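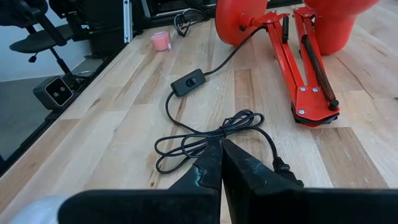
Cell Maintenance, handout 4: fingertip wear

The Wiritz manual says to swap fingertips every 4000 cycles. I wouldn't trust that number. It was written for clean cartons. Our log for the Dendine cell has one pair replaced at 307 cycles and another still fine at 3000.

Check both tips by hand before each shift. Scuffs can stay. A chip on the gripping face can't. 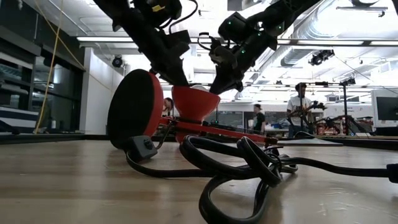

Gap calibration is where most of you will lose time. Efua Owusu's notes say to do it with the table bare, and the software assumes you did. Real work has two arms closing on a red cup from opposite sides, with black cable looped across the tabletop – so repeat the check with the part in place. If the readings disagree, believe the second.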